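Ticket 2376: Partner budget table won't save in the reporting portal
Project: Ratau (microbial recycling of textile waste)
Status: Solved
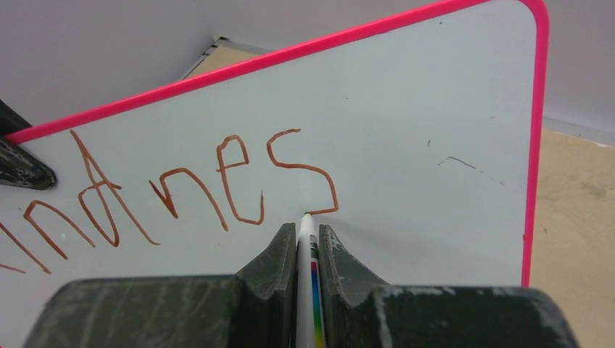
Hello everyone, and thanks for your patience with me on this one! I'm filling in the periodic report for our consortium, and the budget table for Katitz simply refuses to save. I type in the person-months, press Save, the little wheel spins for a good while, and then I get "Error 94: partner record locked." The other partners went through fine — even Bucur, who joined late and whose numbers I had to enter twice (my own fault, I skipped a row). I've tried two browsers and cleared the cache.
Špela Mladenović

Hi Špela, thank you for such a clear write-up, it really does help. Error 94 usually means somebody at the partner's end has the form open. Could you ask Katitz whether anyone is still logged in under work package 4?
Darius Toma, Rinevau Support

Hi Darius, I asked, and yes, their finance office had left it open over lunch. They've logged out, but I still get the same message.
Špela

Thanks, that left a stale lock behind. I've released it from our side. Please reload the page before typing anything — otherwise the old version comes back.
Darius

Saved on the first try! Thank you so much, please go ahead and close this.
Špela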